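What the arms changed on our packing floor

December 2, 2024

I have been meaning to write this one since March, and every time I sat down to do it something at work changed and I thought, well, better wait until things settle. They haven't settled. I've given up waiting, and the kettle is on, so here goes.

For anyone new to this blog (hello, and sorry about the long stretch of posts about my tomato plants), I work at Petersen, where we put together household and school kits. Somebody orders a box with cups, plates, small trays and the odd plastic bits that go with them, and we pick the pieces, check them over, pack them and send them out. I started on the line, moved over to checking, and for the past few years I've been the person who makes the schedule, which means I'm also the person people are cross with.

On a normal day we send out 800 kits. Before the school year it goes up to 1000, and those are the weeks when my family knows to leave dinner in the oven and not ask how it went.

The robot arms came in through a program called Skillport. Hauke Hamann, who runs our floor, had been talking about it for so long that most of us had stopped listening. Then there was a meeting, and a slide with far too many arrows on it, and the next thing I knew there was a bench at the back with an arm bolted to it and cables all over the floor, and Hauke was standing next to it looking like a man who has just brought home a puppy.

I'll tell you how I felt, which was sick to my stomach. I had 70 names on my schedule. I know whose mother is ill and who can't do early shifts because of the school bus. When you look at an arm picking up a cup you start doing sums in your head, even if you don't want to.

The first weeks did a lot to calm me down, mostly because the thing was so slow! We teach it by doing the job with it, over and over. Somebody steers the arm through a task, it gets recorded, you put everything back and go again. Annelore Ehlers was the first one from the line to try it. She has packed kits for longer than I've worked here and can do it while telling you the whole plot of a detective series. She sat down with the controls and it took her most of a morning to get one plate where she wanted it. She came into the break room with her hair sticking up and said, "I have never thought so hard about a plate in my life."

But she went back the next day, and the day after that. By the end of the month she had 167 good runs saved, and she had started keeping a notebook of what goes wrong. See-through containers are bad. Anything crumpled is bad. Round things inside other round things are very bad. She'd walk over to the engineers with this notebook under her arm and they would put down what they were doing, and I don't believe anyone in an office had ever asked Annelore what she knew before that. It made me happy and a bit ashamed at the same time, because I could have asked her years ago.

So that is one change, and a good one. The people who steer the arms are paid a grade higher, and Mirjana Hoxha, our shop steward, fought hard to get that in writing before anybody touched the second bench. She also got it agreed that the places go to people already on the floor first. I remember her tapping the paper with her pen until Hauke signed it.

Other changes I'm less sure about. The line used to be loud. People talked all day, about football and daughters-in-law and whether the canteen soup was the same soup as yesterday. Steering an arm is quiet work. You watch a screen, you watch the gripper, and you don't chat, or you bump the tray and have to start that run again. Ruan Mokoena tried it for three weeks and asked me to put him back on packing. He's young, he plays every video game there is, and we all assumed he would love it. He told me he went home with a headache and hadn't spoken to a soul since lunch. I put him back the same afternoon and he's been cheerful ever since, and loud, which I'd missed.

We now break up the bench shifts so that nobody sits there longer than half a day. It makes the schedule a nightmare, and I have redone it more times than I want to admit, but it's better. Annelore would happily stay all day, and I have to chase her off with her coat in my hand.

Then there's the matter of what happens later, when the arms can do more by themselves. Bastian Kasten, who retired from the line last year and still drops in for coffee, asked me that straight out. I told him I don't know. Hauke says there will be more checking work and more teaching work, and that the orders are growing anyway, and I believe that he believes it. No one has lost a job so far. Two people who left weren't replaced, and I notice that kind of thing, since their names used to be on my sheet.

I did have a go myself, in the end. Annelore more or less pushed me into the chair. You get the view from the little camera down at the gripper, so you're looking over two big black fingers at everything, and a cup seems as large as a bucket. My shoulders were up around my ears the whole time. I got hold of the rim of a container on my fourth try and yelled so loudly that Ruan came running from the other end of the hall.

We're getting another bench after the holidays, and I have until then to work out who goes on it. If any of you have been through something like this where you work, please write and tell me how you handled the shifts. I mean it, I'll read every word.

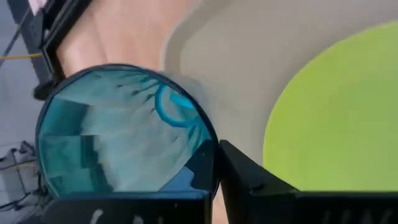 The gripper's view at the bench, with a see-through container and a green disc in the tray.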